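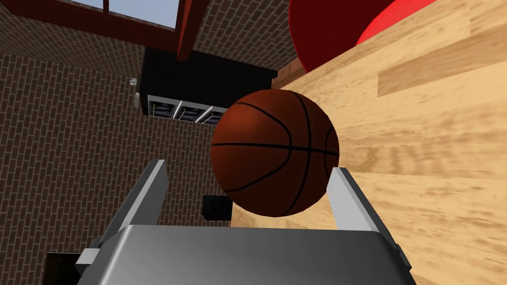 Fig. 1. Simulated grasp task, basketball between open fingers, view from the gripper.

Home | Projects | Reports | Contact

Progress report to the Ordale Fund
Project: Good practice for simulated grasping trials (Skeltitz)
Submitted by Carla Masri, Arkley, Mar 13, 2021

1. Scope of the period

Work in this period covered the draft rules for recording and reporting simulated gripper trials. The rules apply to two-finger grippers in furnished indoor scenes. Physical cells are outside the scope and remain under the existing site safety procedure.

2. Status of the draft

The draft now has 11 clauses. Clauses 1 to 6 are stable. Clause 7 (contact reporting) was rewritten after comments from Biwott, who run the second test site. The earlier text let an operator log a grasp as soon as the object was between the fingers. The new text requires contact on both fingers, held for the full dwell time, before the word "grasp" may be used in a log. An object in the open space between the fingers is logged as "enclosed, no contact." Fig. 1 shows the type of view on which reviewers most often disagreed: the left fingertip reaches toward the ball without touching it, and the right finger is close to its edge.

Clause 8 now states that camera images alone are not evidence of contact. The simulator contact record must be stored with the images and carry the same time base.

Clause 9 covers scene content. Background furniture, wall and floor textures, and loose objects must be listed by version. A change to any of them starts a new series – results from the two series may not be pooled.

3. Trials

The two sites completed 700 trials under the draft rules. Of these, 182 were returned for relabeling, nearly all under clause 7. Relabeling is finished at Arkley and still open at Biwott. No success rates are given in this report, as the final labels are not in place.

4. Deviations

Nine trials were run with a finger speed above the limit in clause 4. They have been kept in the archive, marked as nonconforming, and excluded from the review set. The limit is now checked by the launch script, which stops the run if the value is out of range.

5. Open points

Dwell time for large round objects. Biwott asks for a longer value than the one used for boxes. Arkley has no objection but wants a single value per object class.

Naming of left and right fingers. The draft uses the gripper camera view. The Skeltitz archive still holds older logs that use the base frame.

6. Next period

Close relabeling at Biwott, settle the dwell time values, and issue the draft for outside comment. The final text is due in September. No change to the budget is requested.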